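Mostcombe library is staying open later

I got the word Tuesday from Stella Kirui at the front desk, who was grinning so hard I guessed it before she opened her mouth. Starting in September, our library stays open until 9 p.m. on weeknights! 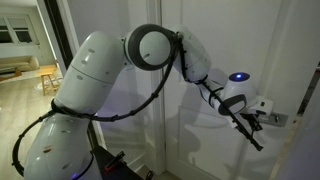

So who's paying for the extra hours? The town is putting in $900 a month, and the Friends group covers the rest out of its book sale money.

I signed the petition back in spring (me and 500 other people, which is a lot of names for a town this size). Back then I could never get there from work before they locked up, and I paid more late fees than I want to admit.

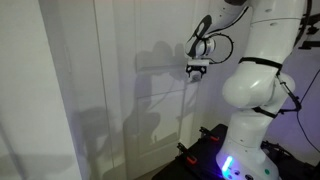
The evening knitting circle is coming back too, and there's a new homework table with room for 35 kids. Stella says she could still use a few people to shelve books after supper. I put my name down for Thursdays.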